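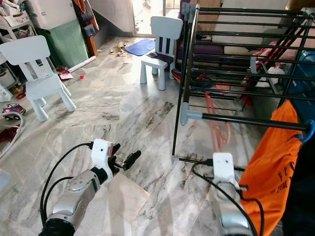 Drying Clothes Indoors in a Shared Family Room
Project report, Home and Living Studies, second semester
Students: Eglė Paulauskas, Cristóbal Medina
Supervisor: Aurelia Lehner
Submitted 30/05/2024

1. Introduction

In our course we had to choose one daily task in a home and study how the furniture and the floor space support it or disturb it. Our group chose the drying of clothes. The reason is simple: both of us live in apartments without a dryer, and in both apartments the drying rack is always in the way of somebody.

The room of our study belongs to the family of Ottilie Egger. It is on the ground level and has a tile floor in white and gray marble pattern. A doorway at the back leads outside. The family uses the room for laundry, for storage and also as a place where the children play. These three uses do not have their own corners, they are mixed. We wanted to know if the room can work better without buying new furniture and without moving the laundry to another place.

2. Questions of the project

We wrote three questions at the beginning.
Where do the clothes wait before and after drying?
Which objects must be moved before a person can reach the rack?
Can the children's things stay in the room when laundry is done?

We had a fourth question about the cost of electricity, but Mrs. Lehner advised us to leave it out, and we agree now that it was too much for one semester.

3. Method

We visited the room during the laundry hours of the family. At each visit we drew a plan by hand and marked the rack, the basket, the small chairs and the mat. We measured the time from picking up the basket until the last piece was on the rack. We also talked with Ottilie Egger and with her mother, Waltraud Hollenstein, who does most of the folding.

The budget of the project was 100 euros. We did not use all of it. We bought clothespins, tape for the floor and one box with a lid.

4. The room and its objects

The drying rack is of black metal, with gray plastic connectors at the joints. The rods are parallel and placed in tiers. This is good for socks and small shirts, because many pieces fit on a small area of floor. It is less good for long pieces. When a big cloth hangs over the lowest front rod, it comes down to the floor, as the orange one with dark letters does. Mrs. Hollenstein told us that she hangs things low when her shoulder hurts. We did not think of this before and we had written "use the upper tiers" in our first draft. We removed this sentence.

The green laundry basket is plastic and has a mesh pattern on the side. In our drawings it had often something white on its top, and then it was not possible to put clothes in without clearing it first. The basket stands on the other side of the room from the rack. The person who hangs the clothes must either carry the basket across or walk several times with the hands full.

The two white child's chairs are small, with thick legs. They are meant for sitting, but adults use them as a surface for clothes. A dark cloth was lying on the seat of the one in the middle of the room. We asked the family about this habit. Ottilie Egger answered: "It is the right height when I am bending already." For us this was an important answer. The family needs a low surface near the rack, and the chair does this job.

Behind the middle chair there is a blue mat on the floor, and brown cardboard or paper lay crumpled near it. The white shelving unit is full of stacked things, with a white storage basket among them. We did not count or sort the content of the shelves, as the family asked us to leave them.

5. What we tried

First we marked a walking line on the floor with tape, from the basket to the rack. The idea was that this line stays free. It worked for the adults. The younger child understood the tape as a road for cars and parked toys on it, so we took it away after the second visit.

Next we moved the basket beside the rack and gave the white box another place. We also asked the family to keep one of the small chairs next to the basket, only for clothes, and the other one on the mat, only for the children. The chair for clothes got a piece of tape under the seat so that we could recognize it.

In the first arrangement the hanging of one full load took 600 seconds. With the basket and the chair near the rack, Mrs. Hollenstein needed less time with a load of similar size, but she was interrupted by a telephone call and we did not stop the watch correctly. For this reason we do not give a second number. It was our mistake and we should have repeated the measurement.

6. Discussion

The rack itself was not the main problem. Most of the disturbance came from the distance between basket and rack, and from the chairs, which have two uses. When a chair had clothes on it, the children took the other one, and when both had clothes, they sat on the floor in front of the rack.

Pieces that hang down to the floor are a hygiene question also. Cristóbal suggested folding long cloths double over the rod. Eglė tested it at home and found that the inner side stays damp for a long time. We could not agree on one recommendation. In the report we say only that long pieces should go on a higher rod if the person can lift the arms without pain.

One limit of our work is that we studied only one room. Another is the season. In spring the door to outside can be open during drying, and the air moves. In winter the results can be very different.

7. Recommendations for the family

Keep the laundry basket on the same side as the rack.
Keep the top of the basket free on washing days.
Use one small chair for clothes and leave the other for the children.
Put used cardboard outside before the rack is opened fully.

8. Further work

The family agreed that we can visit again in September. We would then like to repeat the time measurement with the same load in both arrangements, and to try a low folding table in place of the chair.

We thank the Egger family for their patience and Mrs. Lehner for her corrections.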